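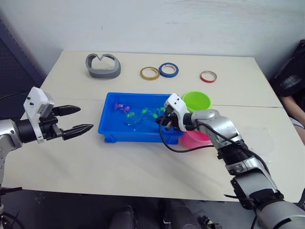
A white tabletop against a plain white wall.

The owner of the Garkgate Mending Room would like it known that she never meant to open a shop. She had a sewing machine, a spare room and a neighbor with a torn winter coat, and by the time that coat was done there were two more hanging on the back of the door.

"I thought, well, I'll do these and then I'll get my evenings back," she says, laughing, over a pot of tea that she tops up the whole time we talk. "That was 16 years ago!"

She learned from her grandmother in Celach, who darned everything (socks, tea towels, once a tent) and who would not let a child near scissors until she could thread a needle in poor light. "She'd make me unpick a whole hem if the last inch was crooked. I cried over it. Now I do the same to myself."

Most of what comes in is ordinary: zippers, cuffs, the knees of children's pants. August is the slow month, and then the first cold Tuesday arrives and everybody remembers the moth holes. She charges $20 for a simple patch and has argued with herself over that price more than once.

I ask which jobs she likes best, and she goes quiet for a bit. "Quilts," she says finally. "You find an old shirt in there, or a bit of curtain, and the customer starts telling you whose it was. I don't get much sewing done on quilt days."

She has no plans to stop, though she would like a better chair. Beginners can join her hand-sewing evenings, and she asks only that they bring something of their own that needs fixing.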